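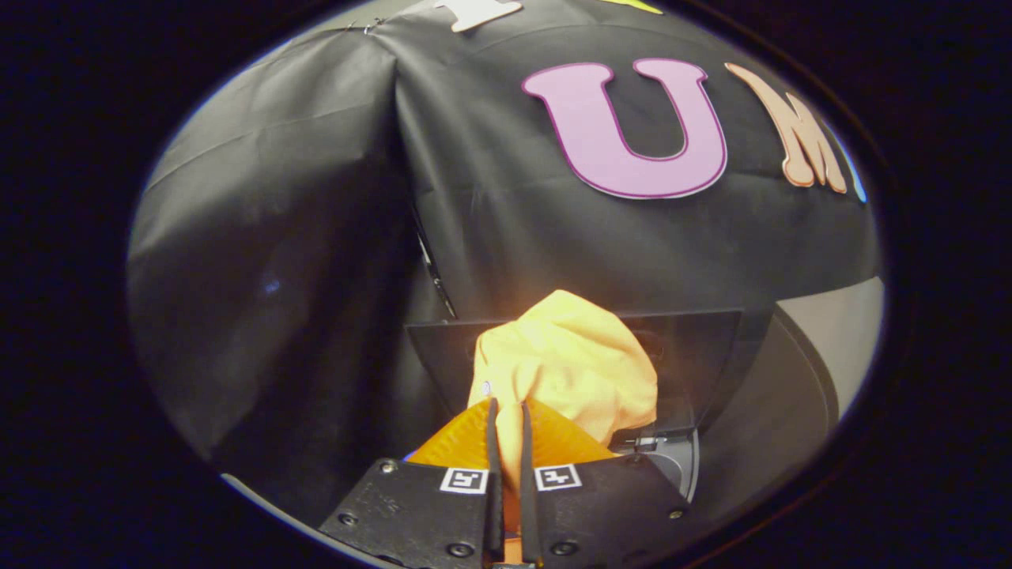 A reader in Brullville wrote in May to ask whether the Stitmont hand gripper could pick up cloth without dropping half of it, and whether it was worth the extra money over the Mandagi. The same message said the Mandagi had been fine on boxes and bottles and hopeless on dish towels. I had only used the Mandagi at that point, and I agreed about the towels.

I have now had the Stitmont for long enough to answer. I bought it with my own money and nobody at Stitmont has seen this review.

Both tools do the same job. You hold one, squeeze the trigger, do a chore, and the camera records what the fingers saw so that an arm can be trained on it later. The differences are in the fingers, the lens and the software.

Fingers

The Stitmont has black housings with soft orange pads at the tips. The pads have a light texture and they bend around whatever they close on. On a yellow cloth bunched up into a ball, they take hold of the lower folds and keep them. I did 90 lifts with the same cloth on each tool, starting from a heap each time. The Stitmont lost it 10 times. The Mandagi lost it 20 times, mostly when I had caught only one layer.

A cloth lying flat is harder. Neither tool is good at this. You have to come in at a low angle and push a ridge up with one finger before you close, and it takes a few evenings to learn. The Stitmont pads drag a little more on the table, and that helps.

Pads wear out. Mine went shiny on the inside edge after a couple of months of regular use, and the grip on thin cotton got worse before I noticed. Replacements come in pairs. Changing them means taking out several small screws on each side, and the screws are short and easy to lose in a carpet. The Mandagi pads pull off by hand. I prefer that.

Markers

Each finger carries a small square marker, which the software uses to work out how far the jaws are open. With the Stitmont the markers stayed readable in nearly all my recordings, including ones where I worked under a single warm lamp. Large, loose things are a problem. A bath towel will hang down over one marker and the width reading jumps or goes missing until it clears. If you work mainly with laundry, bunch the towel first or plan on throwing out some takes.

Keep the markers clean. I got cooking oil on one and the reading was off for a whole afternoon.

Camera and lens

The lens is very wide and gives a round picture with black corners. You get the fingers, the object and a lot of the room. I like having the room in view because the position tracking needs something to look at. Plain black cloth on every side gave me poor tracking on both tools. Large letters in different colors fixed to the cloth made a clear difference, and they cost almost nothing.

Things near the edge of the view look stretched. The calibration takes care of most of it, but you have to run the calibration yourself, with a printed board, and the instructions are two pages of small type with one diagram. Allow an evening the first time.

Low light is average. Dark objects in front of a dark opening tend to blend together, so I put a lamp close to the work.

Weight and handle

It is heavier than the Mandagi and the weight sits toward the front. For short chores I did not mind. After 70 takes in one sitting my wrist was sore, and I was closing the jaws later than I meant to. The trigger itself is smooth. The Mandagi trigger has a stiff spot halfway and you can see it in the data as a small pause.

Software

Recordings come off over a cable. The Stitmont program is slow to start but it has not lost a file. The controller I use is the Bremarska, and it read the exported files once I had changed the frame rate setting to match. The manual does not mention this setting. The Mandagi files went in with no changes.

There was an update on 26th September that was supposed to fix the missing width readings. It fills the gaps with a guess, which looks tidier on the graph. I turned it off — I would sooner know which takes are bad.

Which one to buy

For cloth, bags and other soft things, get the Stitmont and order spare pads at the same time. For boxes, cups and anything with a firm side, I could not find enough difference to justify the price, and the Mandagi is easier on the wrist. The reader in Brullville already has a Mandagi, so I would try borrowing a Stitmont for a weekend before spending anything.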